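The Case for the Paper Pile

Every January somebody at Parklow proposes that we stop printing. The argument is always the same. We have screens, we have shared folders, and the schedules change so often that a printed one is out of date by lunch. All of it is true, and I still think we should print.

I worked in records for nine years before I moved to scheduling, and a good part of both jobs has been spent over loose sheets on a table.
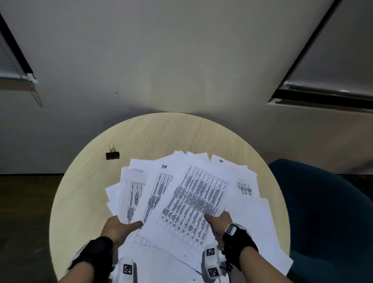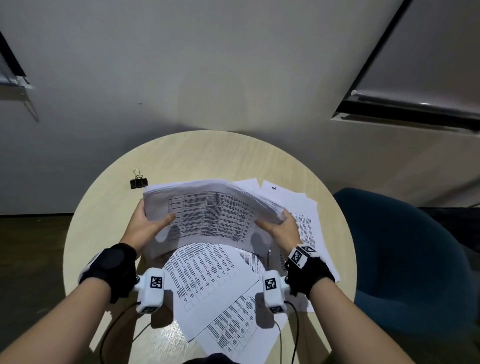
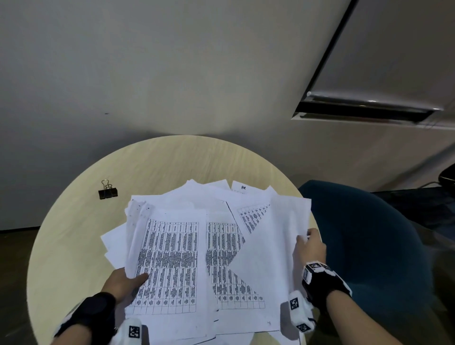 Printed tables on the round table: spread out in the first picture, held as a stack in the other two.

People look at a pile like that and see waste. I see a job with an end to it. You can tell how much there is. You can pick it up in two hands and fan the edges, and you know whether you have ten minutes of work or the whole afternoon. A folder on a server gives you a number of files, and the number tells you very little.

The bigger point is comparison. Put two dense tables next to each other on a screen and you will be zooming and scrolling until you lose your row. Put them on a table, turn one sideways, lay a finger on the line you want, and your eyes do the rest. Magdolna Orbán, who trained me at Lengyel, made us check every roster this way. One month we checked 100 entries on screen and passed them all. On paper she found that only 92 were right. The other eight had been copied one row down.

I will grant the other side two things. Paper gets out of order, and a stack that has slid around on a table can take longer to square up than it took to read. Also, most people sort badly. They start by tapping the edges straight, which feels productive and does nothing. Leave it crooked. Pull out the blank sheets first, then turn everything the same way up, then sort by whatever is written in the top corner. Two letters in pen are enough. Clip it when you are finished and no sooner — a clip on an unsorted pile only makes it look done.

Flimine, where my sister works, went fully paperless two years ago. She now prints her schedules at home. Her manager uses a system called Jedo and keeps a legal pad beside the keyboard for the parts he needs to remember.

So print the tables when they need checking, spread them out, and recycle them afterward. Keep the final version on the server, where it belongs. And keep one decent-sized table clear for the work, because a desk with a monitor on it is too small.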